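Search this site Search Enter your question or keyword Go

Toilet seat keeps shifting sideways, do I need a whole new one?

posted in Bathrooms and Plumbing by Kelladthorpe_Kev

Hoping somebody can save me a trip to the shops. We've got two white toilets side by side at our club hall in Kelladthorpe, put in some time after 2000 as far as I can tell, and the seat on one of them has started sliding to the left whenever anyone sits down. It's a proper lurch and it's given a few people a fright! The lid still stays up against the wall on its own, and the seat lifts and drops fine, so I don't think the hinges themselves have snapped.

I've had a feel round the back and I can't find a nut underneath, or at least not one my fingers can get to. The old seat at home had two big plastic wing nuts and you just did them up, job done. Is this a different sort? And if I do have to buy a new one, how do I know it'll fit? The chap before me left a Wellalen seat in the cupboard but it looks a bit short to me.

mossy_gutters

Had this with mine, bought a new seat, sorted. They're not dear. I got a Cledo one and it's been fine for 2 years. Wouldn't bother messing about with the old one personally.

tapwasher23

Don't bin it yet! A seat that goes sideways but still opens and shuts nicely has nearly always just worked loose at the fixings, and you can usually put that right in the time it takes the kettle to boil.

First job is finding out which sort of fixing you've got. Lift the lid and look at the hinges from above. If there's a little cap or cover over each one, ease it up with a fingernail or a blunt knife (not a screwdriver, you'll chip the glaze, ask me how I know) and there may be a screw under it. That's a top fix, and it would explain why you can't find a nut. Put the seat straight, hold it there, and tighten each side a bit at a time, going back and forth between them. Stop when it's snug. I cracked a pan once by being a hero with it and I still wince.

If you've got a button on the hinge instead, it could be the quick release kind. Press it, lift the whole seat off, give everything a good clean and you'll see the posts it sits on. Those are the bits that want tightening.

To test it, get hold of the front of the seat with a hand either side, raise it a touch and try to waggle it left and right. Do the same on your other toilet so you know what a decent one feels like.

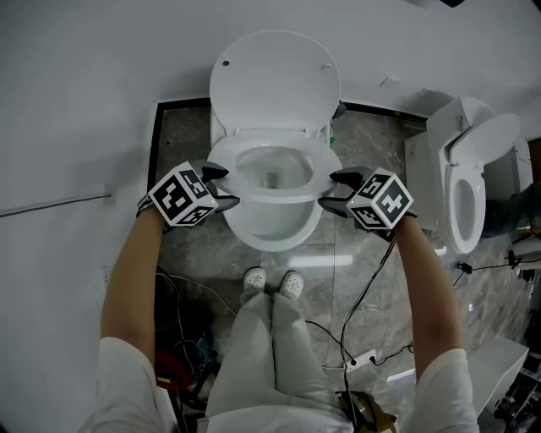
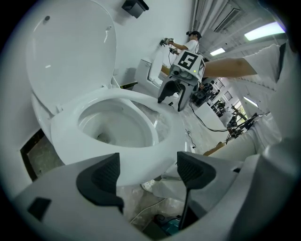 If it still wanders after that, the rubber washers have probably gone flat or perished. You can get a bag of them (Hollis do one with 9 in, all sizes) and they make a world of difference.

As for the Wellalen in your cupboard, measure before you even take it out of its wrapper. You want the gap between the two fixing holes, middle to middle, then from the holes to the front of the pan, then the widest part across. If it's short at the front you'll feel the rim under your legs and you'll hate it. Put the shape down on a bit of card if you're going to the shop, it's much easier than trying to describe it to someone.

Kelladthorpe_Kev

Caps! There were caps! Never noticed them. Both screws were loose and the left one was hardly in at all. Tightened up and it's steady now, though I'm getting the washers anyway as they look pretty tired. The Wellalen can stay in the cupboard for the next chap.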